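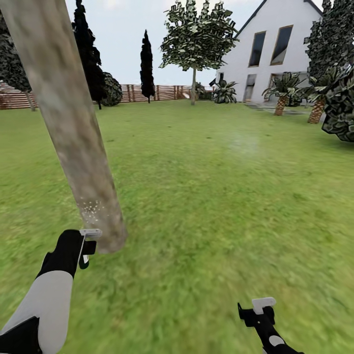
Delwyn Whitcombe

Mention quinces to Ros Bouchard and you'd better have the afternoon free. By the time I'd sat down in her kitchen she had three jars open on the table and a spoon in my hand.

"Start with the pale one," she said. "That's had 40 minutes. The dark one had most of a day, and it's the same fruit!"

Ros has been growing quinces at Clamach for 25 years, ever since she took over a neglected block that had been planted by her uncle. She meant to pull the trees out and put in apples. Then May came around, the fruit turned yellow and she brought a bucketful inside to see what all the fuss was about.

"The whole house smelled of them – pineapple, roses, a bit of honey," she said. "I rang my sister and told her I wasn't touching a single tree."

They are a stubborn fruit, hard as a cricket ball and so sour raw that most people try it only once. Ros loves that about them. She likes the fuzz that rubs off under the tap, and she likes the slow change of colour in the pot, from cream through apricot to a deep garnet. Her paste is the thing people drive out to Trirkach market for, and last season she made 634 blocks of it in an ordinary home kitchen with two heavy pots and a very patient husband.

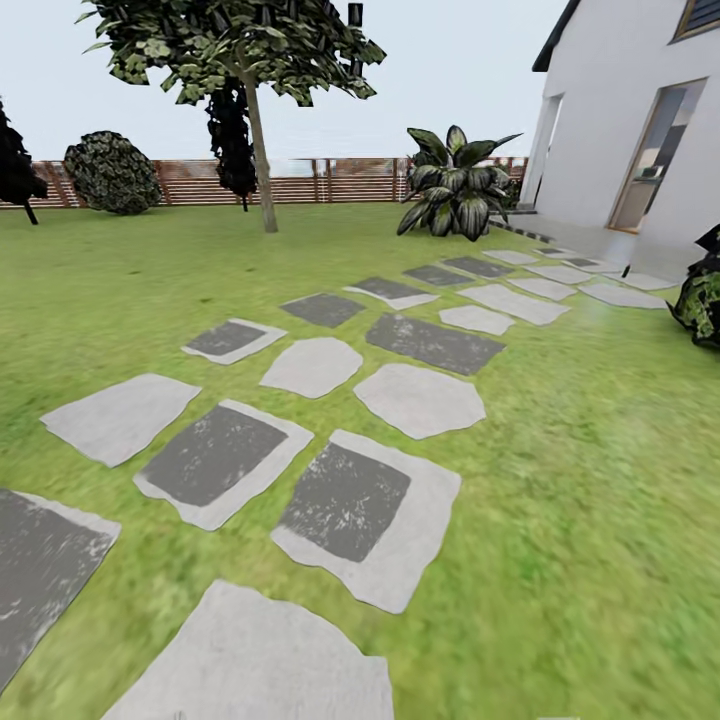 "You can't hurry it," she went on. "I've burnt plenty. You get a phone call, you wander off, and you've got toffee welded to the bottom and the whole street knows."

Her advice for beginners is wonderfully short. Keep the cores and tie them up in muslin, go easy on the lemon, and wear long sleeves when the paste starts to spit. She bakes hers whole first, skins on, for roughly two hours, and swears the flavour is better for it.

I asked whether she ever gets sick of them. She laughed and got up to check the oven, where five more were going soft under foil.

"Ask me in August," she said. "By then I've run out, and I'm hanging around the neighbours' trees looking for blossom."

I went home with the dark jar and finished it on toast before the week was out.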